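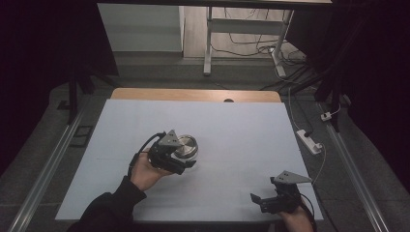

Fuddale growers replied to the interim findings by asking why the salinity readings at the lower bores had been left out, and whether the August figures would be released before planting. Both points are taken up in this report.

Groundwater monitoring, Javarcombe catchment: second progress report

1. Bore network
Readings are now taken at 51 of the 56 bores listed in the funding agreement. The remaining bores are on the Lasen side and need new casing. The lower bores at Fuddale were left out of the interim findings as their probes had not been calibrated. They have now been checked against laboratory samples and are included.

2. Water levels
Levels at Ongart fell through winter - the upper aquifer more than the lower. Loggers record every 4 hours. One logger lost 72 hours of data when its battery failed, and the gap has been left unfilled.

3. Data release
The August figures will go to growers once the Ongart levels are corrected for air pressure.

4. Budget
Spending is within the approved amount. Casing costs at Lasen are higher than quoted, and we ask that unspent travel funds be moved to cover them.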